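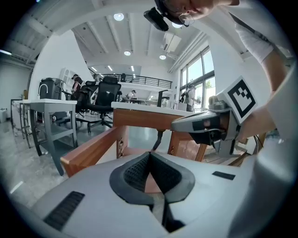 4. Pairing the Detell hand grippers

4.1 Put on the headset before you pick up a gripper. Doing it afterwards takes three hands, and the kit ships with two.

4.2 Hold one gripper in each hand, marker block towards your face. Keep sleeves off the printed squares.

4.3 Check for a green light on each block. One green light is half a kit.
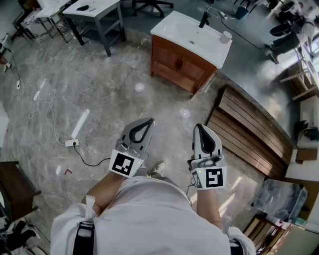 4.4 Close both jaws fully, then open them. Do this slowly; the software is not impressed by speed.

Caution: keep fingers out of the jaws. Error 32 means you didn't.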